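Chapter 4
Small Objects on Hard Surfaces: Placement, Contact and Finish

4.1 Scope of the chapter

Chapter 3 dealt with stone as a slab: its thickness, its support and its behavior under a steady load. The present chapter deals with the top face only, and with the light household articles that are set down on it, picked up and set down again. Remote controls, keys, cups and spectacle cases fall in this group. Each weighs little, but each is handled many times a day, and the wear they cause is cumulative.

The term "rest position" is used throughout for the place and direction in which an article lies when released. A rest position is square when the long side of the article runs parallel to an edge of the table, and oblique in all other cases. Oblique positions are more common in daily use. They are also harder to record, and Section 4.4 gives a method for doing so with a plain ruler and a protractor.

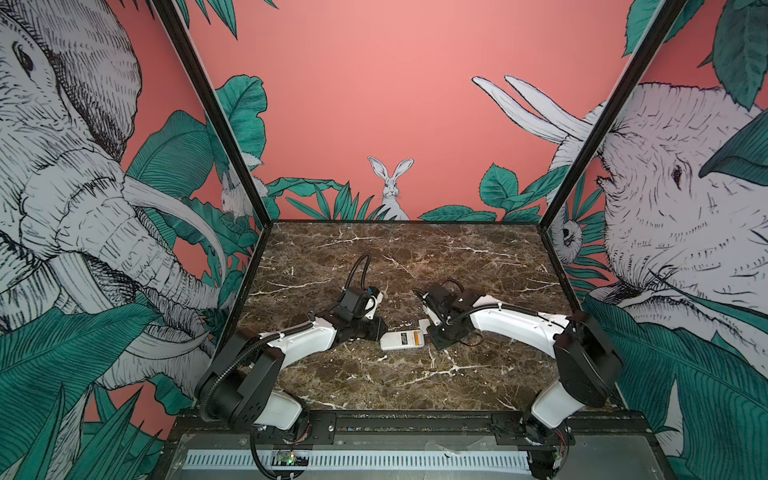 Figure 4.1 White remote control in an oblique rest position on a brown marble top.

Light articles with rounded edges present a particular difficulty. The edge gives the fingers little to hold, and the first movement in a pickup is often a short slide across the surface. On a polished top the slide leaves no visible trace. On a honed top it may leave a dull line, and repeated slides in one area produce the patch known in the trade as a traffic mark. The Surna tables, reproduced in Appendix B, list 68 combinations of article and finish; only those for stone are needed here.

4.2 Veining and visual contrast

Veined stone complicates inspection. A pale vein on a dark ground can hide a scratch that runs in the same direction, and a scratch that crosses the vein may be mistaken for a branch of it. Kneževič (Fatos Kneževič, in the Jerka workshop notes) recommends that a top be inspected bare, first with light from one side and then from the side at right angles to it. Any line that changes in brightness between the two passes is entered as a suspected surface defect. Lines that keep the same brightness are entered as veining.
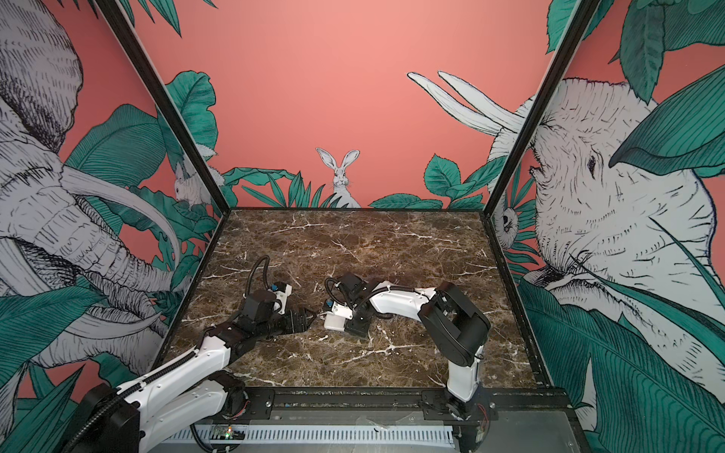 The inspection is repeated after each series of placements. A series in this book consists of 19 placements of one article, followed by wiping with a dry cloth. Readers working from the older Nedeljković sheets will find a series of 11, and the results of the two should not be combined in one table.

4.3 Terms used in later sections

Contact patch: the area of the article that touches the surface at rest.
Approach: the path of the article in the last inch before contact.
Release: the moment at which the article is no longer held.
Drift: any change of position between contact and release.

Drift is measured at the end of the article farther from the hand.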